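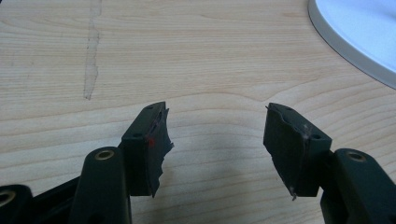 Bare wooden tabletop, 21st October.

Grostance held its solar home open day last month and I went along to look at how other people are keeping their houses warm without a furnace. Five houses were open. I got to three of them, and the notes are mostly for my own use when we start on our sunroom in November.

The first was the Tijani house, at the top of the hill. It has a long glass front facing south and a concrete floor, six inches thick, with no rugs on it. The owners bought it as a plain ranch house of 2088 square feet and added the glass later. On a clear winter day they open the inner doors at ten in the morning and shut them at three. They told us they burned 19 armloads of wood all last winter, and the stove did look very clean. The weak point is summer. They hang shade cloth outside the glass from May on, and it has to be taken down before every big wind.

I asked about blinds on the inside. They had tried them and the heat still came in, so they sold them.

The second house belongs to Benito Requena. He built a box collector on the south wall of his garage out of old storm windows, black screen and a bath fan. Air goes in at the bottom, passes behind the screen and comes out through a hole near the ceiling. The materials came to $522, and he showed us the receipts in a folder. Most of it was the fan, the duct and the foam board. He said to use black window screen, two layers with a gap between, and to put a flap on the lower vent or the whole thing runs backward at night and cools the room. I had not thought of the flap.

His second collector, on the house, is a Keveck panel that he bought ready made for $2493 with the brackets. It is neater and it has its own thermostat. He prefers the homemade one.

The third stop was on Taria Road, a small place with water barrels stacked behind the windows. They are painted dark brown. The owner adds a little bleach each fall and has had one leak in eight years. The barrels take up a lot of the room, and you walk sideways to reach the back door. I would not do it in our house, but it was the warmest of the three when I was there.

Parking was in the school lot and the shuttle ran every half hour. Lunch was soup and bread. Wear shoes you can slip off, as two of the houses asked for it at the door. The two I missed were the straw bale house and the one with the earth tubes, and both are supposed to be open again next year.

For our own sunroom I have written down the flap, the outside shade and the bare floor. I still need to measure the wall between the kitchen and the porch and find out if it is holding anything up.

Last updated: November
Contact | Copyright, all rights reserved | Back to top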